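Put the shelves back where people can reach them

Quick one because I'm supposed to be packing. We move at the end of May, and I have spent three evenings taking things out of cupboards, and I have opinions.

Main one: we own closed storage because we are ashamed of our stuff. Doors, lids, drawers, those benches with a hinged seat. All of it built so a visitor can't tell we own a waffle iron. And then we can't tell either. I found 2 waffle irons this week. Same cupboard. One still had the tag on it.

I grew up in a house with hardly any doors on anything. My grandmother's kitchen in Skoston was open planks on brackets, plates in a stack, flour in a tin, the good cups on the end where the kids couldn't get them. Was it pretty? Sometimes. It was dusty in August. But you never heard anyone in that kitchen yell "where's the colander." The colander was right there. You could see it from the street. 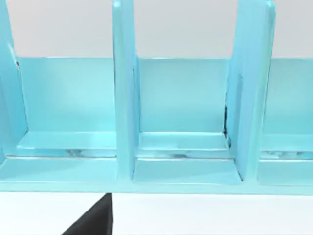 Now try my sister-in-law's place. Lovely kitchen, expensive, handles you can't find. I went to get a glass of water at 6 in the morning and opened what felt like every panel in the room, including one that was just a wall. She came down and found me drinking out of a measuring jug. She thinks this is funny. I think it's a design failure.

Gordon Sawatzky, who fitted kitchens for most of his working life and now mostly complains about them (we get along), told me the doors are where the money goes. Doors, hinges, soft close, the handle or the fancy way of not having a handle. Take all that away and a kitchen is a set of boxes. He says people hear the price difference and still pick the doors every time. They want to shut it. His words. "They want to be able to shut it before anybody comes in."

And I get it, I do. I'm not a tidy person. The argument against me is obvious, open shelves look awful unless you are the kind of person who lines up jars. Grease gets on everything. Cat gets on everything. Fine. But who decided a kitchen has to look like nobody eats there? A workshop doesn't hide the hammers. A library doesn't put the books behind a panel so the room feels calmer. We only do it at home, and mostly for people who visit twice a year and wouldn't notice if the ceiling was missing.

Maëlle Sandhu next door disagrees with me on all of this. She has small kids and says a door is the only thing standing between her and a bag of rice on the floor. OK. Point taken. Low cupboards get doors if you have toddlers. I'll give her low cupboards. I won't give her the rest. She also says looking at clutter makes her tired, and I said looking FOR clutter makes me more tired, and we left it there becuase her timer went off.

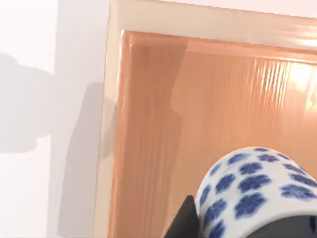
The other thing is depth. Furniture stores sell depth like it's a favor. A deep cupboard is a place where a thing goes to sit behind another thing. Whatever is in front gets used, whatever is behind gets bought again. I counted cans of chickpeas last night, for spite mostly. Fourteen. We don't even eat that many chickpeas. I must have looked in, seen paprika, and gone to the store.

A shallow shelf won't let you do that. One can deep, one plate deep. It holds less and that's the whole beauty of it -- when it's full you stop buying. Gordon says nobody would pay for a shallow cabinet, they'd feel cheated. Probably right. I'd pay though.

And renters, before you write in. I know. You get what you get. But you can take the doors off! Two screws on a hinge, usually. Put the doors under the bed, put the screws in an envelope, write on the envelope, put them back on when you leave. I did this in our first apartment and it was the only kitchen I ever cooked in properly. Got the deposit back too, minus something for the carpet, wich was a seperate matter.

So the new place. It has a long wall and no cupboards on it yet, and there's been talk in this house of getting a fitter in. My husband has a brochure. It has a lot of doors in it. I have brackets and some planks from the old garage and a strong feeling about this. We are at the not-discussing-it-over-dinner stage.

Anyway. If anybody wants a waffle iron, tag still on, come get it before the truck does.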